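**Workshop notebook, bench side, November, started about 7.30 am with the first coffee**

Picking up where I left off, which was halfway down a page about caster bearings. Those are done, all of them repacked, and the grease is back on the top shelf where it belongs (please, whoever keeps putting it under the sink, I love you but stop).

What I really want to get down is how the delivery carts have changed the day around here, while I still remember what the old day felt like. Soledad asked me for a page on it for the Tavton people and I've been putting it off, so this is me thinking out loud first and she can have the tidy version later.

Before the carts, a shift at Prustari was walking. You loaded your trolley at the depot, you walked your streets, you came back with sore feet and a fair idea of which dogs were loose. Eino did the Eskola streets for years and he still talks about them by who lives there and never by number. Now he sits at the second desk with the headset on and watches 4 carts at once, and steps in when one of them gets itself confused at a driveway. He's good at it! He knows where the footpath runs out and which corners flood, and the cart doesn't. But he told me over lunch that he goes home with a sore neck now and his legs feel like they've been on holiday, and he doesn't much like it. I've written that down word for word because I think it should go in Soledad's page and I suspect it will get trimmed.

Things I've noticed on the workshop side:

- My own work has moved from wheels and brake cables to connectors, firmware and cleaning lenses. I used to fix a trolley with a hammer and a bit of colourful language.
- Mornings are busier and afternoons are quieter. Everything that goes wrong overnight on the chargers is waiting for me at the door.
- Heikki and I talk far more than we used to. He'll ring from the desk and say "cart 2 is pulling left again" and I can usually guess the wheel before it's back in the yard.
- The handover between shifts takes longer, and it's better. We used to grunt at each other in the car park. Now there's a proper sit-down, and the walkers who became desk people bring a lot to it.

The pulling-left business, since I've mentioned it. I had cart 2 up on the stand again and the left drive wheel had a bit more drag than the right when I spun them by hand. Cleaned out the hub, found a wad of grass clippings and grit in behind the seal. Swapped the seal, spun it again, felt even to me. I'd like to see it do a full run before I call it fixed. Santeri reckons it's partly the camber of the road and we should look at the steering trim as well, and he may be right, he often is, but one thing at a time or we'll never know which it was.

Kerbs and gutters are the other regular topic. The gutter line collects sand and leaf litter and the small front wheels hate it. Eino's habit at the desk is to keep the carts out on the asphalt on the quiet streets until they're level with the driveway, then bring them in square across the gutter. He never wrote that down anywhere, he just did it, and Nelli only worked it out by sitting beside him for an afternoon. She's now putting it into the route notes so the night desk can do the same.

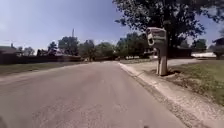
Which brings me round to the part I feel strongest about. The route notes used to live in people's heads, and when someone was off sick we simply managed badly. Getting them onto paper has been the best thing to come out of all this, and it's the walkers who are doing it. I'd like them paid for it as its own job, with hours set aside, and I've said so to Heikki. He agreed, and said he'd take it up with Tavton. At the moment Nelli is doing it in the gaps between calls and it isn't fair on her.

Shade is on her list too. Some streets go from full sun to deep shade under a big tree, and the desk picture takes a moment to settle. Eino says he just waits. I might try the other lens hood on cart 5 and see if he notices any difference.

To do:

- Cart 2 full run, then talk to Santeri about trim
- Order 5 more hub seals
- Raise the screens on the second desk for Eino's neck (bricks will do until the arms come)
- Ask Soledad how long her page is meant to be, because this is already too long

Kettle's on again. Heikki has just rung about a charger.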